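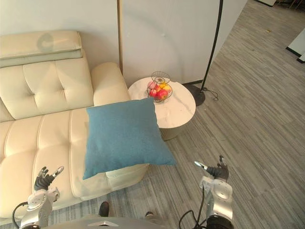 Man solle doch endlich aufhören, Hände nach der Zahl der Gelenke zu verkaufen, meinte Aksel Arnardóttir am Telefon, ihn interessiere nur, ob ein Kissen am Ende dort liegt, wo es hin soll. Hat gesessen. Seitdem steht der Satz bei uns am Whiteboard, und im Grunde ist damit schon gesagt, was wir machen.

Suche Suchbegriff eingeben Los

Über uns

Dundomach. Ein Prüflabor für Greifer, Hände, Arme, Kameras und die Steuerungen dazwischen. Kein Hersteller, kein Händler. Wir bekommen Geräte geschickt, bauen sie an, lassen sie arbeiten und schreiben auf, was dabei herauskommt. Auch wenns dem Absender nicht gefällt.

Getestet wird in möblierten Räumen. Sofa, Beistelltisch, Obstkorb, Stehlampe, Teppich. Aluplatten mit Lochraster haben wir auch, die nehmen wir zum Kalibrieren. Aber der Kunde von morgen hat kein Lochraster im Wohnzimmer.

Was wir vergleichen

Hände: mehrfingrige gegen einfache Parallelgreifer. Zur Zeit läuft eine Reihe mit schwarzen mehrfingrigen Händen an beiden Armen, Aufgabe Kissen. Klingt banal, ist es nicht. Ein Zierkissen gibt nach, hat keine feste Kante, liegt schief und hängt gern halb vom Sitz. Der Parallelgreifer nimmt eine Ecke und zieht. Die Hand kann drunter, wenn die Steuerung mitspielt. Wenn.

Arme: Reichweite, Nachgiebigkeit, Geräusch, Kabelführung. Ja, Kabelführung. Steht in keinem Prospekt und kostet uns die meisten Nachmittage. Wo liegt die Schlaufe, wenn der Ellbogen ganz durch ist, woran bleibt sie hängen.

Kameras: Kopfhöhe, Blick nach unten, dazu wahlweise eine am Handgelenk. Helles Leder vor heller Wand ist für die Tiefenmessung ein schöner Härtetest, dünner Draht wie am Obstkorb auch. Manche Sensoren sehen da einfach Luft.

Steuerungen: Fernbedienung durch einen Menschen, feste Abläufe, gelernte Modelle. Gleiche Aufgabe, gleiche Ausgangslage, gleiche Hand. Sonst ist der Vergleich nichts wert.

Wie ein Durchgang abläuft

Pro Aufgabe 30 Versuche je Hand, dann Wechsel. Ein Handwechsel dauert bei uns 3 Minuten, seit wir die Flansche von Stougaard haben, vorher war das eine Kaffeepause mit Fluchen. Bei größeren Aufträgen kommen bis zu 200 Versuche zusammen. Abbrüche zählen mit, Beinahe-Treffer zählen als Fehlversuch. Darüber wird jedes mal diskutiert und es bleibt trotzdem so.

Der Bericht hat keine Gesamtnote. Wer eine Hand für weiche Sachen braucht, dem hilft eine Durchschnittsnote mit Äpfeln drin nicht weiter. Rohdaten gehen immer mit raus.

Wo wir sitzen

Hauptlabor in Gavstead, Werkstatt und Lager in Prircombe. Besuch geht, bitte vorher anmelden – nach 14 Uhr ist meistens jemand ansprechbar, vormittags laufen die Versuche und da wollen wir Ruhe. Im Juni ist das Labor wegen Umbau zu, Post und Pakete nimmt Prircombe an.

Geräte einsenden: Netzteil nicht vergesen, Schnittstellenbeschreibung dazu, gern auch die alte Firmware. Ersatzfinger, wenn vorhanden. Fingerkuppen verschleißen schneller als man denkt, vor allem auf grobem Stoff.

Wir suchen laufend Leute für die Versuchsbetreuung. Zeugnisse zweitrangig, Geduld nicht.

Kommentare

greifbar73
Testet ihr auch Saugergreifer an Stoff? Bei uns hält da gar nix.

Dundomach
Haben wir, auf grobem Gewebe bisher ohne brauchbares Ergebnis. Glattes Leder geht besser. Bericht auf Anfrage.

Henrike
Beinahe-Treffer als Fehlversuch finde ich hart, aber richtig. Macht unser Lieferant anders und dann steht man da.

ole_m
Link zur Anmeldung führt bei mir ins leere?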